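From: Chenxi Liang
To: bamham-teleop list
Date: Aug 21, 2018
Subject: Re: dish rack demos, where to start and where to stop

Somkiat Yimyam wrote:

> Hi all,
>
> I've been going through the dish rack set before we hand it over to the
> Chaimongkol people for training, and I have some questions for whoever
> did the driving.
>
> 1. Some episodes start with both arms parked back and some start with a
> gripper already near a plate. Is there a rule? The task sheet says "start
> from rest" and doesn't say what rest is.
>
> 2. Who picks which arm does what? In some of them the left arm takes the
> plate the whole way. In others the left picks up, hands over in the air,
> and the right puts it in the rack. If I train on both together the policy
> is going to average them, and the average of a handover and no handover is
> a dropped plate.
>
> 3. The clear plate. I count 18 episodes where the operator goes for the
> clear plate and the gripper closes on nothing, opens, and goes again. Do
> you want those kept?
>
> 4. Can we have the rack in the same place every time? I know the point is
> to vary things, but I would like to get one thing working first.
>
> I am out for part of next week but will read mail in the evenings.
>
> Somkiat

Somkiat, thanks for going through these. I did most of the driving on the dish rack set, so I'll answer in your order and then add a couple of things.

1. Start position. There wasn't a rule that anybody wrote down. When I set up the station I meant "rest" as leader arms in the cradles, follower arms folded back over their bases. The trouble is that the recorder starts on the foot pedal, and if you reset the plates by hand and sit down again you tend to pick up the leaders first and press the pedal second. By then the followers have already moved. I did this plenty of times myself. From now on the script will check the joint angles and refuse to record until both arms are within tolerance of the folded pose. I have that working on the second station and will push it to the first one once I've used it for a full session. For the episodes you already have, I would trim the front until the first real movement toward a plate and not worry about it beyond that.

2. Which arm. You're right that this needs to be settled. What I was doing was going by reach. If the plate is on the left and the slot I want is near the front left corner of the rack, the left arm can do it alone. If the slot is toward the back or on the far side, the left forearm runs into its own limit at the wrist and I end up with the plate at a bad angle, so I hand over. That made sense to me in the chair, but it depends on a choice of slot that the policy can't see. My proposal is that every plate goes left to right with a handover, in every episode, and that the slots get filled from the front row back. It's slower. A clean handover episode takes me 26 seconds for one plate and the single arm version is well under that. I still think it's the better choice, as it gives you one behavior to learn.

The layout we have been using is the rack on the right half of the floor and the plates on the left and in front, one clear with printing on it, the others colored.

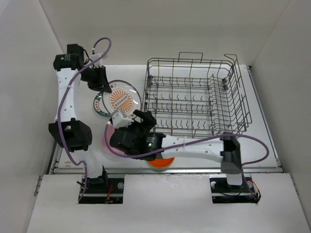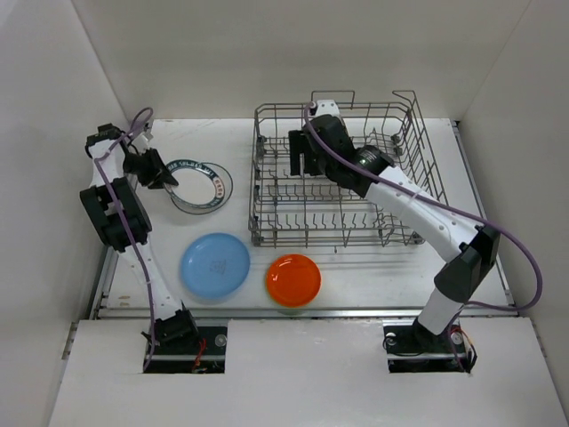

Back to the handover. The part that goes wrong for new operators is letting go. With the leader arms there is no force coming back to your hand, so you can't feel whether the second gripper has the plate. People let go too early, or they hold on with both and drag the plate sideways, which trips the current limit on the wrist motor. What works for me is to close the receiving gripper, wait, move the receiving arm very slightly away, and watch whether the plate tries to follow. Only then open the first one. It adds a pause, and the pause will show up in the policy. I would rather have a policy that pauses than one that throws plates. If the pauses turn out to be a problem we can talk about cutting frames where nothing moves.

3. Missed grasps. Keep them, but mark them. The clear plate is hard for the operator for the same reason it will be hard for the policy, the rim doesn't stand out against the white floor. I find I aim for the printed ring and then have to correct outward, and if I don't correct enough the fingers come down on top of the plate. The retry is useful data in my opinion. What isn't useful is the version where I miss, back all the way off, and think about it for a while. If the operator leaves the plate and comes back, cut it. If they open, shift, and close again in one motion, keep it. I can do the marking for the episodes I drove, I have my notes. The ones driven by the Skilik visitors in January I can't vouch for, and I would leave those out of the first training run altogether.

Your 18 sounds low to me, by the way. I think your filter only catches full closes. I often notice the miss halfway and stop, and those won't show as a closed gripper.

4. Rack position. Yes, we can fix it. I'll put tape marks on the floor panel under the rack corners. The wire feet slide when a plate catches on a tine, so the operator should check the marks between episodes and push it back. I would like to vary the plates though, both position and order, even in the first set. If the plates are always in the same spots you'll get a policy that replays the motion and doesn't look.

Now the extra things.

Cables. The purple cables on the followers have a lot of slack in them on purpose, and they swing. On the right arm the loop can come down low enough to brush the rack when the arm is stretched toward the back. I have seen it hook a wire once. Please don't fix this by pulling the cable tight, as it then limits the wrist before the joint does and the leader and follower stop agreeing. Move a cable tie if you need to, and write down which one.

Gripper scale. The Fondover grips and the ones we print here don't close by the same amount for the same finger position. If you swap the leader handles, run the calibration again before recording. There are 2 sessions in the set where this wasn't done and the followers never quite open all the way. You will recognize them because the operator keeps bumping the plate edge on approach. I'll send you the session names separately.

Total count. With the January episodes removed and the bad calibration sessions removed we have 385 left. Once you take out the single arm ones it will be less than that, and I don't have that number until I've gone through my notes. If it comes out too small I can do a few more afternoons of driving. It goes faster now than it did in the beginning, mostly because I've stopped resetting the plates in a neat row.

One question back to you. Do you want the episode to end when the plate is released in the rack, or when both arms are folded again? I have been going back to folded, but I lift my foot off the pedal at different moments, so the ends are as uneven as the starts. If you tell me which you need I'll put it in the script along with the start check.

Chenxi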